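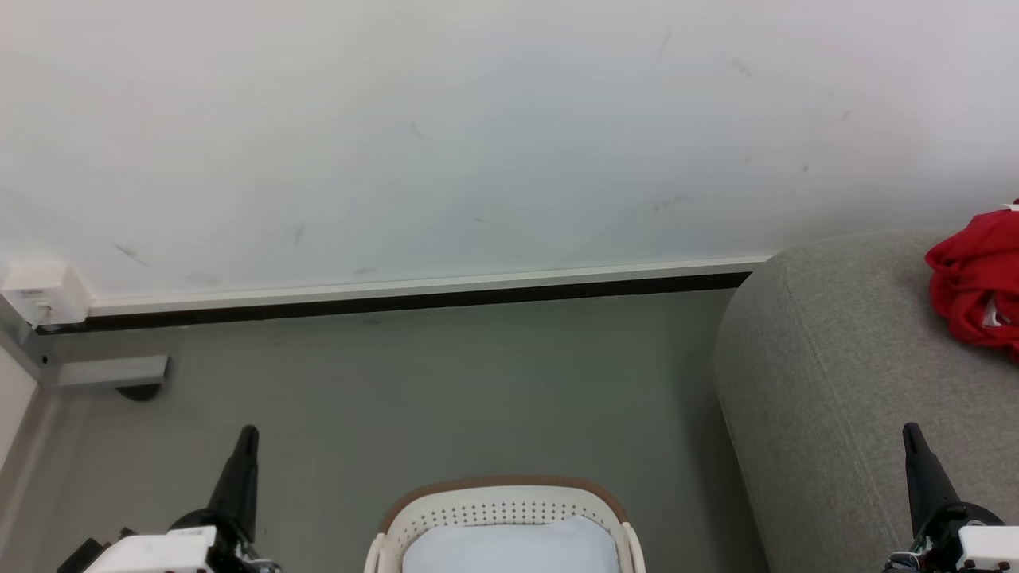

Teleop start-of-shift check, laundry pickup station
Filled in by: Melina Rallis
Date: December 22, 2019
Site: Judcombe, ground floor

Sunday shift, so it's just me and Jailson Barbosa and I have time to write proper comments for once!

1. E-stop, operator side: OK
Pressed it, both arms stopped, reset fine. The button cap is still a bit wobbly (I told Sebastião, he has a spare in his drawer).

2. E-stop, floor side: OK

3. Gripper fingers, left and right: OK
No cracks, no chips. I wiggled each one by hand with the power off and neither has any play.

4. Cables at the grippers: OK, with a comment
Nothing pinched. I'd still like them tied in a little closer on the right, where the arm swings past the sofa. Please don't overtighten, we did that in July and lost a whole afternoon.

5. Floor clear: OK
Basket goes between the two grippers, baseboard behind it. Watch your toes on the round black foot over on the left, I kick it about twice a week.

6. Loose cloth: OK
Red cloth is up on the sofa, light blue one is in the basket. Keep sleeves and lanyards out of reach while the arms are live, please. Jailson, that's you and the badge.

7. Hand controllers: FAIL, then OK
Left trigger was sticking at half squeeze, so the gripper would have closed late. Swapped it for the Tuominen spare and ran the open/close test again. Bad one is on Kátia Paiva's desk with a note on it.

8. Speed limit during demos: OK
Set to 300 mm/s. Somebody had left it at 342. Put it back when you finish, folks!

9. Disk space for recordings: OK
Room for 100 more demos, plenty for today.

10. Second person in the room: OK
Jailson has the floor button until noon, then we trade.

Still open: item 4, cable ties. Jeferson Frota to look at it on Monday before anyone powers up.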